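What's Inside a Gadget? Boards, Wires and Yellow Bins

Hi, I'm Folasade Akpan, and I take things apart for a living! When an old gadget stops being useful, somebody has to open it up and sort the bits inside, and at Grerdale that somebody is often me.

The first thing I look for is the circuit board. Think of it as a tiny town. The parts are the buildings, and thin metal paths are the roads that electricity travels on. Lots of boards are green, but they can be blue, black or (my favorite) red.

See the shiny silver cylinders standing on a board like little water towers? Those are capacitors. A capacitor stores a bit of electricity and lets it out when it's needed. The flat black chips are more like the town hall – that's where decisions get made.

Then there are the wires. Oh, so many wires!

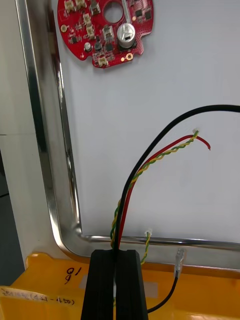
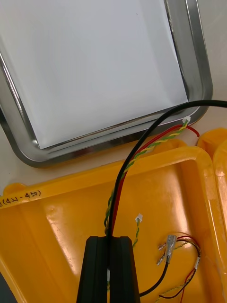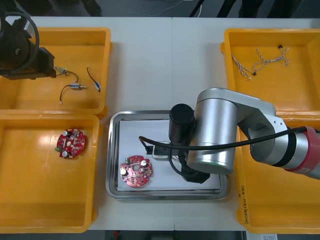 Why are wires different colors?

The metal inside most wires is copper, and it looks much the same in all of them. The color is on the plastic coat, and it helps you tell one wire from another. Red is often used for power and black for the way back. Yellow and green twisted together like licorice? Twisting keeps a pair side by side and helps block electrical noise.

Some wires end in a small white connector, so they can plug in and out. Others just have a bare tip.

Why use bins and trays?

Small parts love to roll away. I once spent 10 minutes under a bench hunting for one screw! So boards and wires get their own bins, and whatever I'm working on goes on a tray lined with white paper, where dark little bits show up nicely.

Can I try it at home?

Ask a grown-up first – always. Never open anything that plugs into the wall, even if it's unplugged, because capacitors can hold on to their electricity. My friend Triin Paulauskas started with an old flashlight, batteries out, and a muffin pan for the parts.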